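읽는 시간: 한참 (차 한 잔 옆에 두세요)

이 사이트는 쿠키를 사용합니다. 계속 둘러보시면 쿠키 사용에 동의하신 것으로 봅니다. [동의] [설정]

동네 가게 음료 기록단을 모집합니다

안녕하세요, 작은 생활 기록 잡지 '주노(Zuno)'를 만드는 사람입니다. 편집도 하고 우편 봉투에 풀칠도 하고 가끔 전화도 받습니다. 지난 호 뒷면에 손바닥만 하게 예고를 실었더니 "그래서 언제 뽑아요?" 하는 메일이 꽤 왔어요. 기다려 주셔서 고맙습니다. 드디어 뽑습니다!

이번에 하려는 건 동네 가게에서 사 마시는 음료에 대한 기록이에요. 맛 평가는 빼고요. 뭐가 제일 맛있는지는 세상에 글이 이미 많고, 저는 입맛이 둔해서 판정할 자격도 없습니다. 제가 궁금한 건 그 앞뒤예요. 왜 그날 그 가게 문을 열고 들어갔는지, 냉장고 앞에서 얼마나 서성였는지, 늘 마시던 게 없을 때 대신 뭘 집었는지, 그걸 어디에 앉아서 마셨는지. 하루에 몇 분밖에 안 되는 시간인데 나중에 떠올려 보면 이상하게 하나도 기억이 안 나잖아요.

이 생각을 하게 된 건 제가 어릴 때 살던 골목의 슈퍼 덕분입니다. 슈퍼라고 부르기도 민망한 크기였는데, 냉장고 문이 잘 안 닫혀서 주인 할머니가 꼭 발로 한 번 밀어 주셨어요. 여름방학이면 동전을 쥐고 가서 포도 음료냐 복숭아 음료냐로 한참을 고민했고요. 작년에 그 골목에 다시 가 봤더니 가게 자리에 세탁소가 들어와 있더라고요. 할머니가 어떤 음료를 맨 윗칸에 두셨는지 아무리 애써도 생각이 안 났습니다. 냉장고 모터 소리는 생생한데 말이에요. 집에 오는 버스에서 메모를 하기 시작했고, 그게 이번 기획의 첫 장이 됐습니다.

누구를 찾느냐면요

모두 35명을 모십니다. 나이, 직업, 사는 곳은 따지지 않아요. 서울 분들만 잔뜩 모이면 재미가 없으니 지역은 제가 좀 골고루 섞으려고 합니다. 섬이나 읍내에 사시는 분, 가게가 버스로 한참 가야 나오는 분, 대환영입니다. "우리 동네엔 편의점밖에 없는데요" 하시는 분도 오세요. 편의점도 동네 가게고, 밤에 혼자 들르는 편의점에 대해서는 저도 할 말이 많습니다.

교대근무를 하시는 분, 새벽 시장에서 일하시는 분, 택배나 배달로 하루 종일 길 위에 계신 분의 기록은 특히 받아 보고 싶습니다. 예전에 한 독자께서 새벽 네 시의 캔커피에 대해 짧은 엽서를 보내 주셨는데, 그 엽서가 아직 제 책상 앞에 붙어 있어요. 그런 글을 한 권 가득 읽고 싶은 게 솔직한 욕심입니다.

가게를 직접 하시는 분도 지원하실 수 있습니다. 이 경우엔 파는 쪽의 기록이 되겠네요. 어떤 손님이 뭘 사 가는지 이름을 적어 달라는 얘기는 절대 아니고요, 진열을 바꾸는 날의 마음이라든가, 안 팔리는데 혼자 좋아해서 계속 들여놓는 음료라든가, 그런 이야기요. 저는 이런 고집에 약합니다.

음료를 거의 안 드시는 분은 어떡하냐는 질문이 예고 때 제일 많았어요. 괜찮습니다! 안 사고 나온 날도 기록이에요. "보리차를 집에서 들고 나와서 오늘도 그냥 지나침"이라고 적어 주시면 됩니다. 다만 술은 이번 주제에서 빠집니다. 술 이야기까지 받으면 제가 감당을 못해요(다음 기회에 꼭).

무엇을 하게 되나요

4월 한 달 동안 기록장을 쓰시면 됩니다. 매일 안 쓰셔도 돼요. 일주일에 서너 번, 내킬 때요. 길이는 한 줄도 좋고 한 바닥도 좋은데, 제가 부탁드리는 건 날씨와 시간대, 그리고 얼마를 냈는지입니다. 가격은 꼭 적어 주세요. 예전 기록을 모으다 보면 가격이 제일 먼저 사라지거든요. 제 옛날 일기장에도 "900원짜리를 살까 하다가 참았다"는 문장이 있는데, 900원짜리 뭘 참았는지가 안 적혀 있습니다. 그때의 저에게 화가 납니다.

기록장은 저희가 보내 드려요. 인쇄는 늘 맡기는 제본소 '우르반치크(Urbańczyk)'에서 하고, 표지는 음료수를 흘려도 닦이는 종이로 골랐습니다. 시제품을 제 가방에 넣고 다녔는데 모서리가 살짝 까진 것 말고는 멀쩡해요. 손글씨가 싫으신 분은 메일이나 음성 메모로 하셔도 됩니다. 음성 메모는 제가 받아 적을게요. 걸으면서 녹음하신 숨소리까지 적지는 않을 테니 안심하시고요.

그림을 그리셔도 좋고 영수증을 붙이셔도 좋습니다. 영수증은 글씨가 금방 날아가니까 붙이기 전에 내용을 옆에 옮겨 적어 주세요. 카드 번호 일부나 회원 이름이 찍힌 부분은 가위로 잘라내 주시고요.

진열대를 기록하는 칸도 따로 있습니다. 처음엔 없던 칸인데 미리 써 본 사람들이 자꾸 여백에 적길래 아예 만들었어요. 앞줄에 뭐가 있는지, 뒷줄 것을 꺼내려고 손을 깊이 넣어 본 적이 있는지, 좋아하던 게 구석으로 밀려났는지. 저는 꼭 뒷줄에서 꺼내는 사람입니다. 왠지 더 시원할 것 같아서요. 근거는 전혀 없습니다.
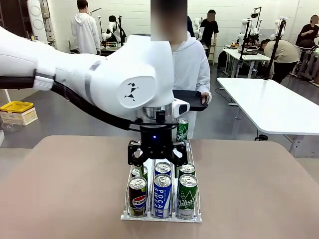 음료 진열대 뒷줄의 캔.

혹시 이 칸을 채우려고 가게 안에서 사진을 찍으실 거라면, 주인분께 먼저 여쭤봐 주세요. 거절하시면 깔끔하게 접고 머릿속에 담아 오시면 됩니다. 다른 손님 얼굴이 나온 사진은 싣지 않습니다. 기억으로 그린 진열대 그림이 저는 더 좋아요. 비율이 엉망이고 자기가 좋아하는 음료만 커다랗게 그려져 있는 그런 그림이요.

참, 가게 이름은 실명으로 써 주셔도 되지만 책에 실을 때는 주인분이 원하시는 대로 하겠습니다. 허락을 구하는 일은 제가 합니다. 여러분이 곤란해질 일은 안 만들려고 해요.

모임은 두 번

첫 모임은 기록을 시작하기 전에, 마지막 모임은 다 끝나고 합니다. 둘 다 월요일 저녁 일곱 시 반이에요. 왜 하필 월요일이냐고 벌써 한 소리 들었는데, 빌리는 공간이 그날만 빕니다. 장소는 '드루시벤트(Drusivent)'라는 작은 열람실이고요, 계단이 좀 있어요. 계단이 어려우신 분은 지원서에 적어 주시면 화상 연결을 준비해 두겠습니다. 멀리 사시는 분도 당연히 화상으로 오시면 되고, 못 오셔도 참여에는 문제없습니다.

첫 모임에서는 기록장 쓰는 법을 짧게 설명하고 나머지는 수다입니다. 각자 어릴 때 마시던 음료 하나씩 이야기하기로 해요. 지난번 라면 기록단 때도 이렇게 시작했는데, 끝나는 시간이 지났는데도 다들 안 가셔서 열람실 불을 끄고 복도에서 이어 갔습니다. 이번엔 공간을 조금 더 길게 빌렸어요.

마지막 모임에서는 자기 기록 중 한 편을 소리 내어 읽습니다. 떨리시면 옆 사람이 대신 읽어 드려도 됩니다. 저도 제 것을 읽을 건데 벌써 손에 땀이 나네요.

드리는 것

참여하시는 분께는 기록장과 연필 두 자루, 완성된 책 세 권, 그리고 사례비 50,000원을 드립니다. 많지 않은 돈이라는 거 압니다. 음료값으로는 그럭저럭 되지 않을까 하는데, 혹시 매일 비싼 생과일 주스를 드시는 분이라면 자비가 들어갈 수 있겠어요. 사례비는 마지막 모임이 끝난 다음 주에 계좌로 보내 드립니다. 중간에 그만두셔도 쓰신 만큼 계산해서 드리니까 너무 부담 갖지 마세요.

돈 얘기를 조금 더 하자면, 이번 기획의 제작비는 포장재 회사 '서스틱스(Sustix)'에서 일부를 지원받습니다. 받은 돈은 종이와 인쇄에만 쓰고, 그쪽에서는 원고를 미리 보지도 고치지도 않기로 계약서에 적었어요. 기록에 그 회사 이야기를 쓰실 필요도 없고, 특정 상표를 칭찬하거나 피하실 필요도 없습니다. 마음에 안 드는 음료는 마음에 안 든다고 쓰세요.

책은 1000부를 찍습니다. 글의 권리는 쓰신 분께 그대로 있고, 저희는 이 책과 홍보용 발췌에만 씁니다. 나중에 다른 데 실으셔도 되고 블로그에 올리셔도 돼요. 책이 나온 다음에만 올려 주시면 좋겠습니다. 원본 기록장은 스캔한 뒤 돌려보내 드립니다. 필명도 되고 익명도 됩니다.

디자인은 티에리 콜레(Thierry Collet) 씨가 맡아요. 저희 잡지 창간호부터 같이 해 온 분입니다. 여러분이 쓴 글씨체와 얼룩을 되도록 그대로 살리자는 쪽이라 커피 자국이 있어도 새로 쓰지 마시고 그냥 보내 주세요. 오히려 그런 쪽을 반가워하십니다.

지원 방법

메일로 아래 내용을 보내 주세요. 정해진 양식은 없고, 첨부 파일도 필요 없이 본문에 쓰시면 됩니다.

이름이나 필명, 그리고 사시는 동네 (시나 군까지만 적으셔도 돼요)

자주 가는 가게 이야기 한 토막. 잘 쓰려고 애쓰지 마시고 친구한테 문자 보내듯이요. 어제 다녀온 이야기면 제일 좋고, 문 닫은 가게 이야기도 좋습니다.

기록장을 받을지, 메일로 할지, 음성 메모로 할지

모임에 오실 수 있는지, 화상이 편하신지, 제가 미리 알아 두면 좋을 점

경력이나 학력은 적지 말아 주세요. 적으셔도 안 읽습니다. 글솜씨로 줄을 세우지도 않아요. 지역과 생활 시간대가 겹치지 않게 맞추다 보니 아쉽게 모시지 못하는 분이 생길 텐데, 그 경우에도 답장은 꼭 드립니다. 제가 직접 쓰다 보니 좀 늦을 수는 있어요. 일주일 넘게 소식이 없으면 스팸함을 한번 봐 주시고, 거기도 없으면 저를 재촉해 주세요.

미성년자는 보호자 동의가 필요합니다. 메일에 보호자 연락처를 같이 적어 주시면 제가 전화드려서 설명할게요. 초등학생 지원자가 있으면 정말 좋겠습니다. 하굣길 가게 사정은 어른들이 알 수가 없으니까요. 외국어로 쓰시려는 분은 먼저 메일로 상의해 주세요. 영어와 프랑스어는 번역할 사람이 있고 나머지는 찾아보겠습니다.

자주 물어보신 것 몇 가지만 덧붙입니다. 친구와 둘이 지원하셔도 됩니다만 기록은 각자 해 주세요. 같은 가게를 둘이 다르게 쓴 글이 나란히 실리면 그것도 볼 만하겠죠? 자판기도 됩니다. 무인 가게도 되고요. 카페는 고민을 오래 했는데 이번에는 빼기로 했어요. 사서 들고 나오는 음료, 직접 골라 집는 음료까지만 하겠습니다. 그리고 한 달 내내 똑같은 것만 드셔도 괜찮냐고 물어보신 분, 제발 지원해 주세요. 기다리고 있습니다.

모집은 자리가 찰 때까지 열어 둡니다. 자리가 다 차면 이 글 맨 위에 적어 둘게요.

주노 편집부 | 문의는 이 페이지의 '편지 보내기'로 | 글과 사진의 무단 전재를 금합니다 | 맨 위로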